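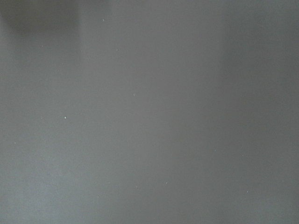 Iltley landlords say new kitchen rule will save tenants money. The numbers are thin.

By Carol Ellwood
2/16/18

The town of Iltley is set to let a private company decide what goes into the kitchens of its furnished rentals, and the case for doing so rests mostly on a brochure.

Under a plan that went before the town council this week, landlords who rent furnished apartments would be able to skip the yearly kitchen inspection if they sign up with Flivora, a firm that supplies and replaces household basics on a monthly plan. Tenants would pay $8 a month on top of rent. In return they would get a standard set of cookware and utensils, swapped out when it wears down, and a phone number to call when something breaks.

Supporters say the plan cuts red tape. Declan Staniforth, who owns 40 furnished units on the east side of town and has pushed for the change since last July, told the council that tenants would come out ahead.

"They're buying this stuff anyway," Staniforth said. "They buy it cheap, they throw it out, they buy it again. We're taking that off their plate."

He was asked how much the average tenant in Iltley spends on kitchen goods in a year. He said he did not have that figure with him. He was asked whether Flivora had it. He said he assumed so.

The company did not send anyone to the meeting. In a short written statement it said its customers "report high satisfaction" and "save significantly over the life of a lease." The statement did not say how many customers were asked, or what they were comparing the service to. A request for the survey behind those claims had not been answered by the time this story was posted.

The math is not hard to do at home. Eight dollars a month is $96 a year. A tenant who stays two years pays $192 and, under the sample agreement handed out at the meeting, leaves with nothing, as every item stays with the apartment. A person could outfit a small kitchen for that much and take it all along to the next place.

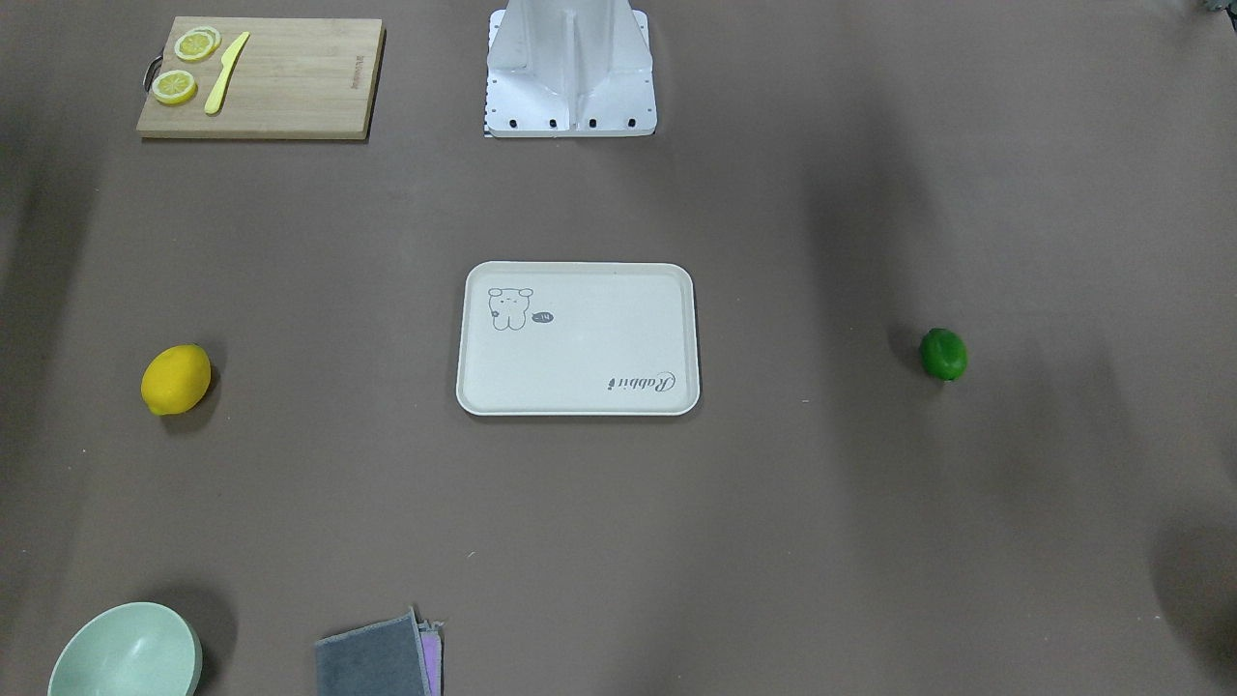 The agreement also has a replacement clause that got very little attention. Items are swapped for free if they show "ordinary wear." Anything past that is billed to the tenant at a price set by Flivora. Nowhere in the document is ordinary wear defined. A knife mark on a cutting board could be ordinary wear, or it could be a charge on next month's bill. Staniforth said tenants should use common sense.

Phyllis Sedgwick, who has rented on Fothergill Street for most of her adult life, was the only tenant to speak. She said she already owns everything she needs to cook and does not want to pay a monthly fee to have somebody else's pans in her cupboard.

"I asked if I could say no," Sedgwick said after the meeting. "I got three different answers."

Those answers are worth spelling out. Staniforth said the fee would be optional. The draft rule says the landlord may enroll "any or all units" and does not mention the tenant's consent. The sample agreement says a tenant may decline the goods but "remains responsible for the service charge." All of these cannot be right, and it is the written ones that would hold up in a dispute.

Then there is the inspection itself. The yearly visit covers more than pots and pans. Under current rules the inspector checks the stove, the outlets near the sink, the vent and the smoke alarm. The town's argument for dropping it is that Flivora's staff would be in the unit on a regular basis and would "flag concerns." It is fair to ask what a delivery driver is supposed to flag, and to whom. The draft gives no training standard and no deadline for a landlord to act on a report.

Roy Haworth, the council member who wrote the draft, said those details would come later. He said the inspection program is stretched and that something has to give. He pointed to last year's backlog of 70 overdue visits as proof.

A backlog is a real problem, but it is a strange reason to stop looking. The same 70 visits could be cleared by hiring a part-time inspector, an option that was raised two budgets ago and dropped. Haworth said the town could not afford it. He did not give a cost, and none appears in the packet posted on the town website.

Iltley has been down this road before. In the last big outsourcing effort, the town turned over parking permits to an outside company, Platari, with a promise of shorter lines and lower fees. The lines did get shorter. The fees went up in the first year, and residents who had a complaint were sent to a call center that could not see town records. The contract was allowed to run out and the permits came back to town hall, where they are now.

Haworth said the two cases have nothing in common. Alfie Bickerstaff, who worked the permit desk before and after the switch and has since retired, disagreed.

"It's the same pitch," Bickerstaff said. "It costs the town nothing, so nobody reads it. Somebody is paying, though."

He said he would like to see the plan tried in a handful of apartments first, with tenants who agree to it, and with the inspections left in place so there is something to compare. Haworth said a trial would only slow things down.

There may be people in town for whom the service makes sense. Someone moving in for a short work contract with one suitcase might be glad to pay $8 and find a pan on the stove - and nothing in current law stops a landlord from offering that today. What the draft adds is the power to charge everyone else for it, along with a pass on inspections.

The council took no vote. The draft goes back to Haworth for changes, and he said he expects them to be minor. Written comments can be dropped off at the town clerk's window during regular hours. The clerk's office said it had received two so far, both against.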